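Carkmont

Carkmont is a commercial simulation kit for robot arms, developed and sold by Heo, a software firm based in Vullirthorpe. It provides furnished indoor rooms, a set of arm and gripper models, and tools for recording what a simulated camera sees while an arm carries out a task. The kit is sold mainly to university labs and small companies that want to test arm control software before running it on hardware.

Contents

Overview
Rooms and objects
Grippers and cameras
Licensing
Reception
See also

Overview

Carkmont began as an in-house tool at Heo, where it was used to check motion planning code written for customers. The firm later split it off as a separate product and dropped the parts tied to its own planning software. The current version is version 2, which replaced the older scene format with a plain text format that can be edited by hand. Scenes made for the first version have to be converted with a command line tool included in the download. The converter keeps object positions and joint limits but drops custom lighting, which must be set again.

The kit runs on Linux and Windows. It can be used with a viewer window or without one, and the second mode is the usual choice on shared servers. Users write tasks in Python. A task file names the room, the arm, the starting pose and the conditions that end a run, such as a drawer passing a set opening distance or a time limit being reached.

Rooms and objects

The standard package has 13 rooms, most of them kitchens, living rooms and workshops. Wall, floor and furniture surfaces can be changed separately, so that a single room layout may appear with stone walls, painted plaster or wood. The object library holds 413 items, among them dishes, boxes, hand tools and small appliances. Each item has a collision shape that is simpler than its visible shape. This keeps the physics fast but can leave a small gap between a finger and the thing it is holding, most often with handles and thin rims.

Lighting is set for each room. Shadows are on by default and may be turned off to save time. The manual advises keeping them on when camera images are to be used for training, and warns that a model trained without them may do poorly in the version with shadows.

Grippers and cameras

Heo supplies parallel and linkage grippers, as well as a suction cup. The linkage models are built from separate moving parts, with the bars, pivots and bolt heads modeled as well as the fingers.
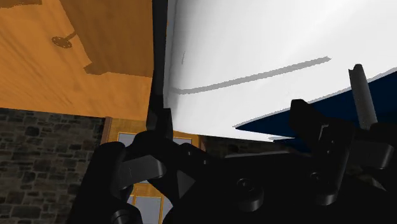 Cameras can be fixed in the room or attached to any part of the arm. A view from close to the gripper gives a good look at the fingers but loses much of the room behind them, and many task files pair it with a second camera placed farther away. Field of view, height and tilt are set in the task file. Small random shifts to these values can be added for each run.

Depth images and object masks are saved along with the color images if requested. The masks treat the gripper as one object unless the user asks for its parts to be labeled separately – a setting that makes the files larger and slows down recording.

Licensing

Carkmont is sold as a yearly license. The lab license costs $3000 and covers all users in one research group. A free trial is offered with two rooms and one arm, and recordings made with it may not be used in a commercial product. Updates within a version are included in the price. Heo posts short setup videos on Vimeo, and written support is handled by email.

Reception

Users have generally spoken well of the task format and the range of surface options. The most common complaints are the short list of supported arms and the handling of soft items. Cloth and rope are not supported in version 2, and bags are treated as rigid objects. Some users have also found the manual thin on the subject of contact settings, where the default friction values often need to be changed by hand.

See also

Robot simulation
Robot end effector
Motion planning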